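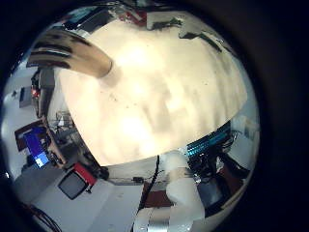
柜门开得勤的日子，湿度要多久才能回到设定值？说明书里只写了温度恢复时间，湿度一项没有找到。

上面这条留言来自旧版页面，对应数据已补入下文“恢复时间”一节。

Nelleo 392 鲜切花冷藏柜
制造：Cirard
适用：花店、婚庆花艺工作室、酒店花房
页面更新：2018年3月

产品概述

Nelleo 392 为立式单门冷藏柜，有效容积392升，用于鲜切花、叶材及成品花束的短期存放。与饮料柜相比，主要差别在蒸发器面积和风速。饮料柜以快速降温为目标，蒸发温度低，出风干燥，花瓣边缘容易失水。本机采用加大面积的翅片蒸发器，蒸发温度与柜内温度的差值较小，空气中的水分析出少，柜内相对湿度可在不加湿的情况下保持较高水平。风机为直流变速型，门关闭后先高速运行，温度接近设定值后转入低速。

花材不宜受直吹。出风口设在背板两侧，气流沿侧壁下行，由底部回风格栅返回。摆放时背板与花桶之间须留空，回风格栅不得覆盖。

主要参数

型号：Nelleo 392
有效容积：392 升
外形高度：2,011 毫米（含脚轮）
温度设定范围：2 至 15 ℃
湿度控制：标准型为被动保湿，H 型带超声波加湿
化霜方式：停机自然化霜，H 型增加电加热化霜
柜门：双层中空玻璃，门框带防露加热丝
门铰链：出厂为右开，可现场换向
层架：可调，承重每层30千克
照明：LED 灯条，可单独关闭
电源：220 V，50 Hz，单相，须有可靠接地
标准型单价：3,590 元，不含运费及上楼费

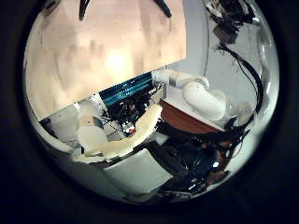 层架为浸塑钢丝结构，挂钩间距均匀，可不用工具调整。存放长枝玫瑰、飞燕草、马醉木一类材料时，建议只保留最上一层，下部整体作为花桶区。存放手绑花束时可装全部层架，但应使用浅水容器，避免花头触及上层钢丝。底部为整张压制接水盘，四角圆弧过渡，排水孔带滤网。滤网须每周取出清洗，残叶堵塞是接水盘积水最常见的原因。

温度设定

出厂设定为 5 ℃。不同花材所需温度差别较大，混放时应以最不耐冷的品种为准。

郁金香、康乃馨、玫瑰、紫罗兰：2 至 5 ℃
洋甘菊、小菊、满天星：3 至 6 ℃
绣球：5 至 8 ℃，须插入水中
红掌、鹤望兰、热带兰类：不低于 12 ℃，不宜与前述品种同柜

干燥花材不应存放在本柜内。禾草类花穗在高湿环境中会吸潮下垂，成品花束中若含有此类材料，存放时间以过夜为限，并关闭 H 型的加湿功能。

柜内不得存放水果。苹果、香蕉、猕猴桃等释放乙烯，对康乃馨和飞燕草影响明显，表现为花瓣内卷或提前脱落。选装的乙烯吸附盒安装在回风格栅内侧，吸附剂由紫色变为褐色时应予更换。吸附盒由 Mustum 供应，更换件可单独订购。

恢复时间

温度与湿度恢复的测试条件为：环境温度 25 ℃，环境相对湿度 60%，设定温度 5 ℃，柜内放置盛水花桶，柜门全开一分钟后关闭。

标准型：温度恢复 6 分钟，湿度恢复 14 分钟
H 型：温度恢复 6 分钟，湿度恢复 5 分钟

空柜测得的湿度恢复时间会长于上述数值。被动保湿依赖花桶水面蒸发，标准型空载时不能反映实际使用状态。营业中开门频繁的门店宜选 H 型，或将当日出货的花束单独放在门侧层架，缩短每次取放时间。

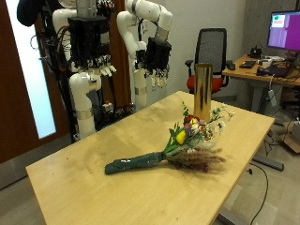 湿度探头位于右侧壁中部，外罩可旋下。探头表面沾有花粉或喷雾残留时，读数偏高，加湿器会提前停止。清洁时用干毛刷轻扫，禁止用水或酒精擦拭。控制板保存最近的温湿度记录，可在菜单中按日查看；断电后记录保留，时钟需要重新设定。

安装要求

1. 地面应平整坚实，就位后锁定前部两个脚轮。
2. 柜体背面距墙不小于 10 厘米，顶部距吊顶不小于 30 厘米。冷凝器为顶置式，上方不得堆放纸箱、花泥或包装纸。
3. 避免阳光直射，避免正对空调出风口。
4. 运输中倾斜超过 45 度的，直立静置满 24 小时后方可通电。
5. 首次通电后空载运行，到达设定温度后再放入花材。
6. 门洞净高低于柜体高度时，可拆除脚轮改用底脚，拆装说明见随机文件第三章。

H 型另需接入纯净水或蒸馏水。自来水硬度高时，雾化片结垢快，玻璃内侧会出现白色水痕。水箱可抽出，容量 4 升。

日常维护

每日：擦净门封条，清除落叶，检查接水盘排水。
每周：清洗排水滤网；H 型倒空水箱，清洗后重新注水。
每月：断电，用软毛刷清理冷凝器翅片。毛刷应顺翅片方向移动，横向刷会造成倒片。
每季：用稀释的含氯消毒液擦拭内壁和层架，再用清水擦两遍，开门通风至无气味。灰霉孢子可在层架焊点处存留，仅更换花桶不能清除。

常见代码

E1：柜温探头断路或短路。机组转入定时运行，应尽快报修。
E2：化霜探头故障。
E3：门未关闭超过设定时间。检查门封条与层架是否干涉。
E5：冷凝温度过高。先清理翅片，再检查顶部间距。
E7：水箱缺水，仅 H 型。

E4 与 E6 为保留代码，如有显示，请记录当时的软件版本并告知售后。2月以后出厂的机器，软件版本在开机时自动显示数秒；此前的机器须进入菜单末页查看。
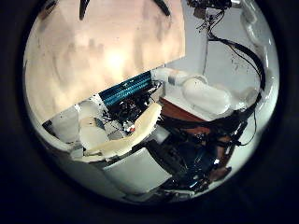 Cirard 商用冷藏事业部｜产品资料组

选装件与订货号

NE-11　乙烯吸附盒（Mustum），含吸附剂一份
NE-12　吸附剂补充装
NE-20　加高花桶架，配合长枝花材使用
NE-24　柜门锁及钥匙两把
NE-31　固定底脚，一套四只
NE-40　远程报警模块，超温时输出干接点信号

加湿组件不能后装。标准型机器的控制板未预留加湿输出，订货时须确认型号。

供货与质保

标准型由 Yordanov 仓库发货，H 型按订单生产。整机质保一年，压缩机质保三年。门封条、雾化片、吸附剂及灯条属于易耗件，不在质保范围内。收货时应当场检查玻璃门和冷凝器，外包装破损的，请在签收单上注明后再签字。

报修时请提供机身铭牌上的序列号。铭牌位于柜内左侧壁上部，另有一张副牌贴在顶部电器盒盖内侧。

相关文件：安装图、电气原理图、易耗件清单、换向铰链作业指导。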